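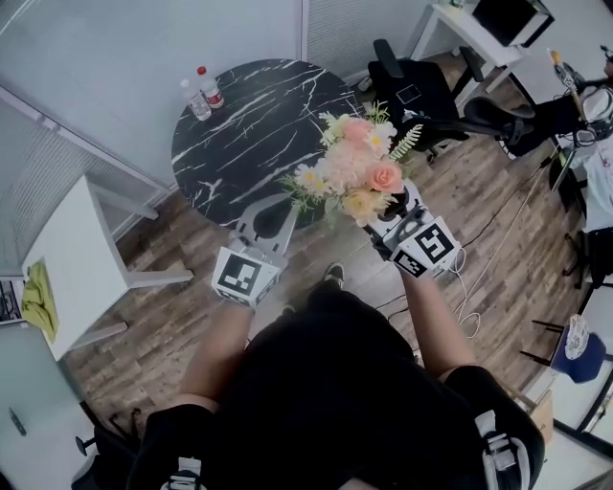
Progress report: reception and lounge refit, Fleltham building, Brernetport
Prepared by Mehrangiz Shojaei for Omid Nikzad, Salehi property fund
Reporting date: 26th October

1. Status

Furniture placement in the ground floor lounge is complete. The round table with the black marble-effect top and the white side table are both in their final positions on the wood-plank floor. Table dressing is under way. The standard arrangement is one bouquet of artificial flowers in a white ribbed vase, placed on a cleared table top. The bouquet mixes pink roses, daisies and fern, and was selected in May by Pushpa Bhardwaj from the samples then on hand.

Fresh flowers were costed at the same time and dropped. The weekly delivery charge could not be met from the running budget.

2. Windows and lighting

The horizontal blinds are fitted along the full curved wall. They remain closed during working hours until the glare survey is done. The ceiling light fixture is to stay as it is under the present scope – any change would require a new electrical permit.

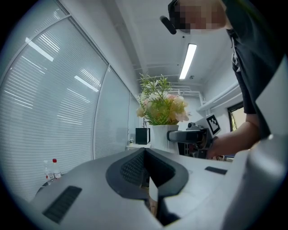
Will the closed blinds affect the choice of flowers?
The choice stands. Artificial stems do not need daylight, and lower light should slow fading of the pink and peach tones.

3. Budget

The approved amount for furniture and dressing is 3,980. All orders placed to date fall within it. Two invoices are outstanding, both for side furniture, and payment terms on each are 30 days. No transfer from the contingency line is requested.

4. Open items

Stem length. The stems are long for a narrow vase. Liudmyla Chornovol will set a trim length so that the blooms sit close at the mouth and the arrangement does not lean.

Cleaning. Dust collects in the fluting of the vase and on the serrated leaves. A dry brush is specified. Wet wiping is excluded for the petals.

Loose items. Water bottles and cloths are to be cleared from the tables before handover – the cleaning checklist has been amended. 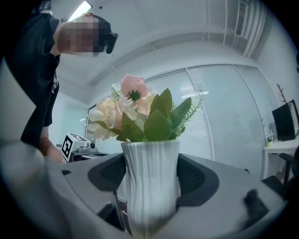 Bouquet in the white ribbed vase, ground floor lounge.

5. Next period

Glare survey, stem trimming and final placement of the vase. Parvaneh Zarei will issue the handover list once the nine remaining snag items are closed.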